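Clodthorpe picks its least favorite lunch, and it isn't close

10/06/2024

The people of Clodthorpe have been asked what they least like to find in a packed lunch, and they have answered with more feeling than they usually bring to a survey. The egg salad sandwich came in last by a wide margin, finishing behind cold pizza, leftover fish and something listed on the form only as "wrap."

The poll was run by Stedow, a company that sells lunch containers and therefore has a natural interest in what goes inside them. It put its questions to 1,840 working adults across the county over the summer. Each was given a list of packed lunches and asked to name the one they would trade away first. There was also a box for comments, which Stedow may now regret.

Egg salad drew the most votes in every town that took part. In Clodthorpe it also drew the longest comments. One respondent wrote that the sandwich "announces itself before the lid is off." Another said they had changed desks over it, and then, two years later, changed jobs, though the second move was for more money. A third defended egg salad at length and asked that their answer be kept from their coworkers.

The people who make egg salad sandwiches have taken the news calmly. The counter at Ruppert, the deli across from the bus station, sells them five days a week and says it has no plans to stop. Staff there pointed out that the survey asked about lunches brought from home, and that a sandwich made at eleven and eaten at noon is a different animal from one that has spent the morning in a backpack next to a gym shoe. The deli has since added a line to its chalkboard reading "Ask about the egg salad." So far, according to the counter, people have mostly asked whether it is still on the menu.

At the other end of the table, the lunch people would be happiest to see was last night's pasta, followed by a plain turkey sandwich. Soup did better than expected for a food that has to be carried upright. Salad finished in the middle, where salad tends to finish, with plenty of respondents calling it a good choice for someone else.

The survey also asked about drinks, and here the county is less adventurous than it likes to think. Tap water won easily. Iced tea was second and coffee third, with a note from Stedow explaining that coffee would have placed higher if people had agreed that it counts as part of lunch. Many consider it part of the building.
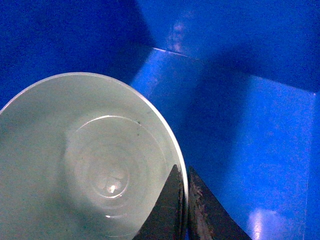

Pikero, the snack delivery service, was on the form too, under "I don't pack a lunch, I buy things." That answer was chosen by roughly 1,000 people, more than half of those asked, which raises a fair question about how strongly they can feel regarding egg salad. Stedow says respondents were free to have opinions on lunches they do not eat – and they used that freedom generously.

Age made some difference. Workers under thirty were the most forgiving of fish, a finding that has not been welcomed by anyone who shares a microwave with them. Workers over sixty were the most likely to eat the same lunch every day and the least likely to see why that was worth asking about. Parents of small children reported eating crusts, apple halves and whatever came back in the lunchbox, and were put in a category of their own.

The survey did turn up 4 people who named egg salad as both their favorite lunch and the one they would trade away first. Stedow counted these votes twice, once in each column, after deciding that it understood what they meant.

A second survey is planned for December and will cover holiday leftovers, including how long they can reasonably be called that. Residents who would like to take part can pick up a form at the Clodthorpe library or at the Ruppert counter, where the forms are kept next to the napkins. Completed forms go in the box by the door. The deli asks that people stop putting receipts in it.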